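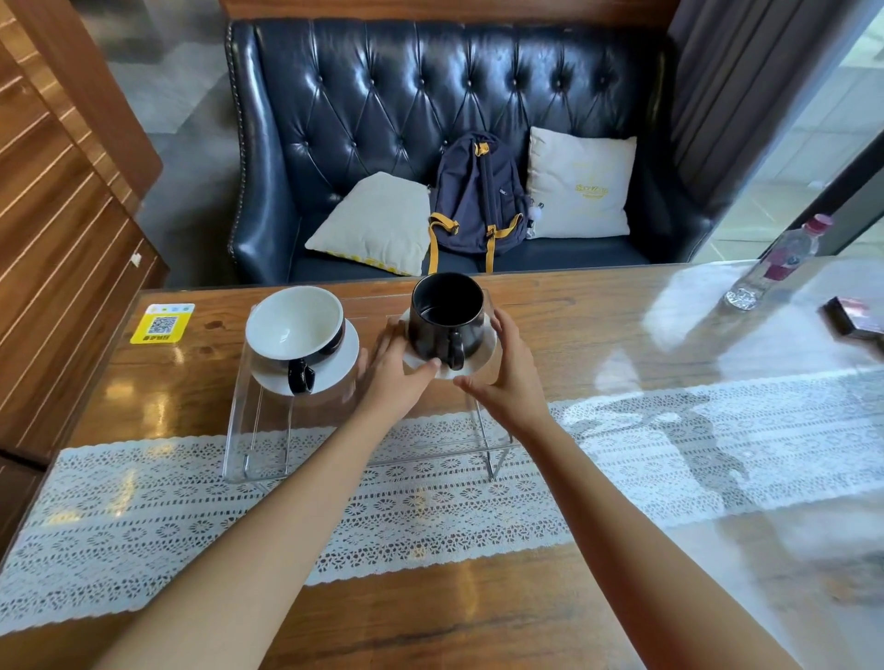
Tamsin Trevaskis replied:
Descaling every August is not enough if you live in a hard water area. We get through a kettle's worth of scale in two months. Vinegar works but the smell hangs around, so I use citric acid.

kettle_33 replied:
Disagree. Citric acid left to boil gave me a white crust that was worse than the scale. Use it in warm water, leave it half an hour, rinse twice.

Aroha Quinlan replied:
I bought a Brukex filter jug for this and the kettle still furs up, only slower. The tea does taste better - less of that film on top. Black mugs show the film more than white ones, if you want to check yours.
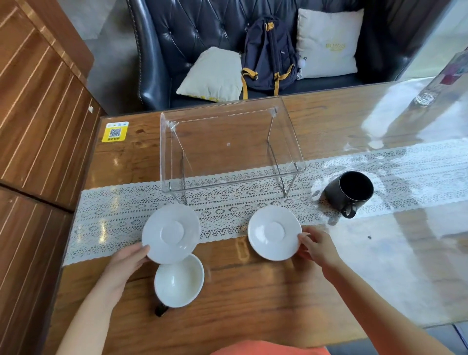

Re: Is a softener worth it?

Tamsin Trevaskis replied:
Not for tea. You'd normally keep a hard water tap for drinking anyway, so the kettle is no better off. We were quoted silly money and said no.

kettle_33 replied:
It is worth it for the boiler and the shower, though. I wouldn't write it off because of the kettle.

Aroha Quinlan replied:
We rent, so that's out. I'll try the citric acid on Saturday, in warm water.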